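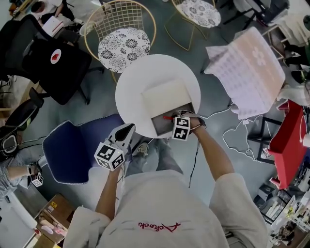 作業のやり直しを指摘されたとき、その場で何を書き留めればよいですか。

指摘された箇所、直したあとの状態、次に確認する人の三つです。理由や反省はあとで書き足せますが、箇所と仕上がりの基準は時間がたつとあいまいになります。

家具の修理や布ものの直しを受けている小さな作業場で、指摘の受け方と残し方についてやってきたことをまとめます。道具の使い方のコツは別のページに分けました。

メモは一件一枚にする

ノートに続けて書くと、あとで探せません。うちでは名刺より一回り大きいカードを使い、一件につき一枚と決めています。上に品物の名前、真ん中に指摘の内容、下に直した結果を書きます。裏は空けておきます。同じ指摘を二度受けたら、新しいカードを作らず裏に追記します。裏が埋まったカードは、手順そのものを見直す候補です。

筆記具は鉛筆が扱いやすいです。ボールペンは油のついた手袋で触ったところに乗らず、書き直しているうちに面倒になってやめてしまいます。

カードは前に1000枚入りの箱で買いましたが、保管場所を取るので今は300枚ずつにしています。湿気で反るため、流しのそばには置かないでください。

言われた言葉をそのまま書く

「脚の仕上げが甘い」と言われて「仕上げに注意」と書くと、翌週には何の話かわからなくなります。言われた言葉をそのまま写し、その下に自分の理解を書きます。「甘い=内側の角に削り跡が残っている」のようにです。理解のほうが間違っていた場合も、両方が並んでいれば相手が見て直せます。

以前いた作業場では、アラン・プライスさんが確認役でした。指摘はいつも短く、「ここ、もう一度」で終わることが多かったです。最初の数か月は何が悪いのか聞けず、勘で直して二度戻されたこともあります。カードに「どこまで直せば終わりか」という欄を作ってからは、その欄を埋めるために聞くようになりました。聞けば普通に教えてくれる人でした。

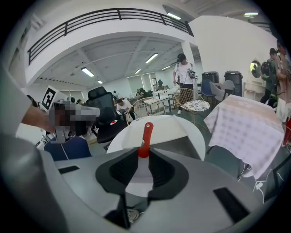 指摘を伝える側は、始める前に場所を決めておくと楽です。作業台の前で立ったまま話すと、相手は手元が気になって半分しか聞いていません。品物を台から下ろせるなら下ろし、別の机に移ってから話します。写真のように壁が白く天井の高い広い部屋では、離れたところから声をかけると響いて、ほかの人にも叱っているように聞こえます。隣まで歩いていって、普通の声で話してください。椅子があれば二人とも座ります。片方だけ立っていると話が早く終わりすぎて、質問が出ません。

時間は、直す作業に取りかかれる余裕があるうちにします。夕方の片づけ中に言われたことは、翌朝にはだいたい抜けています。どうしても夕方になるときは、カードだけ先に渡しておき、朝に五分話します。

一度に伝えるのは二件まで

三件目からは聞き流されます。急がないものは翌日に回します。ただし刃物の扱いと電源まわりは別で、件数に関係なくすぐ伝えます。

二件ある場合は、手を動かしてすぐ直せるほうを先に話します。縫い目のほつれと材料の選び方なら、ほつれが先です。材料の話は長くなりやすく、後ろに置いたほうが時間の調整がききます。

品物を指で示しながら話すときは、触る前に位置を決めてください。「このへん」と手のひらでなでると範囲が広くなりすぎます。弱粘着のマスキングテープを短くちぎり、直す場所の両端に貼ると確実です。塗装面に貼ったテープは、その日のうちにはがします。一晩置くと跡が出る塗料があります。 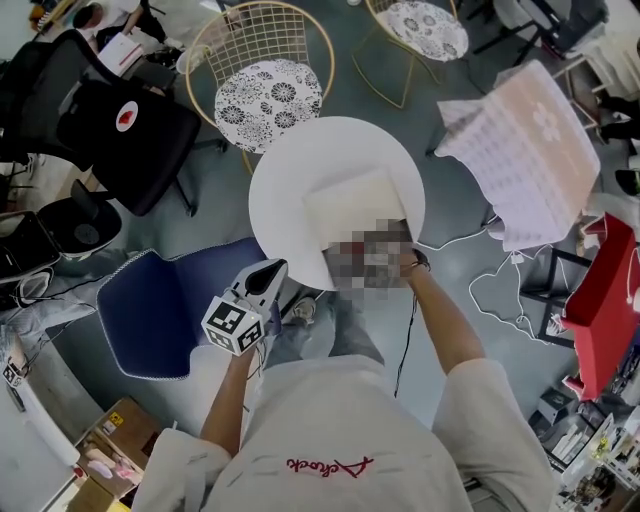

テープには番号を書き、同じ番号をカードにも書いておくと、本人が席を外していても別の人が引き継げます。布ものはテープの代わりに待ち針か糸印を使います。色糸は生地と似ていない色を選び、直し終わったら必ず抜きます。抜き忘れはよくあるので、カードの下の欄に「糸印なし」と書いてから品物を棚に戻す決まりにしました。

直したあとの確認

直した本人がまず見て、次に指摘した人が見ます。メイニル・グウィリアムさんに教わったやり方で、カードを伏せたまま品物だけを先に見ます。カードを読んでから見ると、書いてある場所にしか目が行きません。全体を見てからカードを開き、該当の場所を確かめます。

確認が済んだカードは箱に入れ、90日たったら見返します。見返しは土曜の午前中に一人でやります。同じ種類の指摘が固まっていれば、その作業の手順書に一行足します。ばらばらなら処分します。全部とっておくと箱が増えるだけで、見返すのが嫌になります。

手順書に足す一行は、動作で書きます。「丁寧に」は書きません。「裏返して内側の角を指でなぞる」と書けば、新しく入った人でも同じことができます。

言い返したくなったとき

納得できない指摘もあります。その場合も、まずカードに書きます。書いている間に、聞き返したいことがはっきりします。それでも違うと思うなら、カードの端に「確認したい」と書いて、その日のうちに話します。何日も置くと、相手は何を見てそう言ったのか覚えていません。

寸法の食い違いなら、二人で同じ物差しを使って測り直してください。巻き尺は先端の金具が曲がっていることがあり、別々のもので測ると合わないことがあります。うちでも棚板の長さで一度もめて、古い巻き尺を一本捨てました。

カードの書式は今も時々変えています。五月からは「次に確認する人」の欄を右上に移しました。左利きの人が書くと、元の位置では手で隠れるからです。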